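Can a machine do the dishes yet? (or any other chore)
Forum: Shop Talk > Automation
Started by ludstead_lou, 14 March 2020

ludstead_lou
My brother-in-law says that in a couple of years we'll have a machine that clears the table and loads the dishwasher. I run the packing end of a small bakery in Ludstead and I say no chance. We have had two automation salesmen through in the past year and neither one could show me a thing that picks up a soft roll without a custom fixture. Who has seen one of these work in person? I don't mean a video with music on it.

pressbrake77
Depends what you call a machine. Your dishwasher is one and it does the part of the job people hated most. Same with the washer and dryer. What's left over is picking up and putting down, and that's the hard part.

For the shop floor, it's already here if the part is the same every time. We have a cell at Dobson that loads blanks all shift and it doesn't care that it's boring. Change the blank and you need half a day with a tech.

Crescencio Ayala
I service packaging lines. Suction cups handle rolls fine if the crust is smooth and you keep flour off the cups. Flour is what kills it. I've cleaned more vacuum filters than I want to think about. So Lou, the salesmen probably could have done it, but you'd be paying for somebody to clean filters.

ludstead_lou
Our rolls are seeded. One of them tried suction and it dropped every other roll.

Crescencio Ayala
Then no, not suction. Soft fingers maybe. Ask them to bring it and run it on your product for a full shift, with your people watching and theirs keeping their hands off.

marnie_k
I clean houses for a living and I'll believe it when one of them can do a bathroom. The robot vacuum is okay. I have three clients with them and I still vacuum at all three, because it doesn't do stairs or corners or under the radiator. It also dragged a sock through cat sick in one house and took it down the hall.

pressbrake77
That's a layout problem. You pick up the floor before it runs.

marnie_k
Picking up the floor is the chore.

Jacinto Alvarado
I'll disagree with most of the thread. I think kitchens get there sooner than people expect, just not in the order people expect. Wiping a counter is probably closer than loading a dishwasher. Clearing bread off a table into a bowl is closer than either, since the bowl is wide and a roll can take a squeeze.

I do fixtures for a group in Hatport that works on this kind of thing with two arms and hands with fingers. Picture from their bench. The job is bread and a bowl.

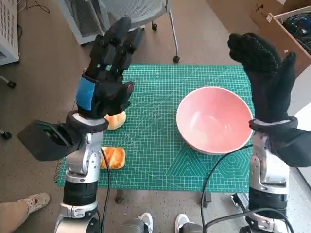
What works and what doesn't, as I see it
1. The roll is the easy one. It's tall and round, so there is something to close the fingers on.
2. The slice of toast is the one I'd bet against. It lies flat, and a fingertip has to get under the edge or pinch it from the sides. A person slides it to the table edge without thinking.
3. Two hands help. One can steady the bowl so it doesn't scoot.
4. Speed is poor. I don't see it keeping up with a six-year-old this year.

pressbrake77
Why fingers, though? Two flat jaws would take that roll all day. Every finger is more motors and more cable to break.

Jacinto Alvarado
For the roll, sure. Then somebody hands it a mug or a spray bottle and the jaws are the wrong shape. If you only ever do rolls, buy jaws.

pressbrake77
That's my point. Lou only does rolls.

marnie_k
Does it wash the bowl after?

Jacinto Alvarado
No.

Crescencio Ayala
On price, the last gripper I put in was 600 dollars for the gripper alone, and it does one thing. A hand with that many joints will be a lot more than that, and I'd want to know what a spare finger costs and how long it takes to ship. Lou, what do you run in an hour?

ludstead_lou
One person bags 200 an hour without hurrying, and she also pulls the burnt ones and answers the phone.

Crescencio Ayala
Then I wouldn't spend the money yet. Get a better table height and a bag opener. We put one in at Runau and the bagger quit complaining about her wrists.

Jacinto Alvarado
I agree with that for a bakery your size. I was answering the brother-in-law. I'd give him the table clearing, slowly and in one kitchen. I wouldn't give him the dishwasher. Plates nested in a rack with wet silverware is a different job.

ludstead_lou
He's going to say he was half right.

marnie_k
Ask him who does his dishes now.

ludstead_lou
My sister. Crescencio, which bag opener was it? The one we looked at jammed on the thin bags.

Crescencio Ayala
I'll have to look at the plate on it. I'm back there in April and will post the model number. Thin bags are touchy on all of them, turn the air down before you blame the machine.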